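Robot hands for hire: my verdict on the Plenosar kit

Plenty of you wrote in after the May issue asking whether the Plenosar kit is worth the money, so I finally got my hands on one (well, its hands on me – it grabbed my sleeve before I'd had a coffee!). You get the arm, the gripper, a wrist camera and the Bevier software, which does the thinking. Rental is $800 a month, or $600 if you sign on for longer.

The good bits first. Setup took me two hours, and most of that was me hunting for the right Allen key. The software is friendly enough, with a big green button marked Ok that you press before anything moves, and I came to love that button. I also like that the camera rides right at the wrist, so you can see what the fingers are up to when you're working in close.

Now for the grumbles. Cloth is hard. A tin is always the same shape and a shirt never is, and I found the gripper far more confident with groceries than with anything out of my laundry pile. The cable needs watching too, and the manual reads as though it was translated in a hurry. Brurkby, who look after hire and repairs, answered both of my emails the same day and were lovely about my dumb questions.

Would I rent it again? For shelf work, yes, in a heartbeat. For laundry I'd wait for the next software update, and I'd ask for a longer trial before signing anything.

Goods on the rack, and the wash:
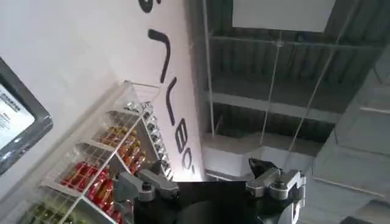
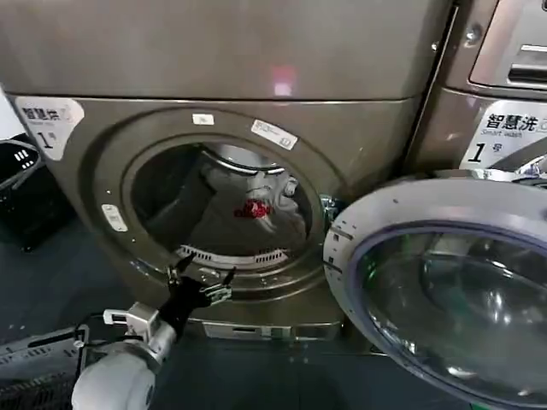
2 min read

October 31, 2018

If you've had a go with the kit yourself, hit reply and tell me how it handled your socks. I'm keen to hear from anyone who's had better luck with towels, too.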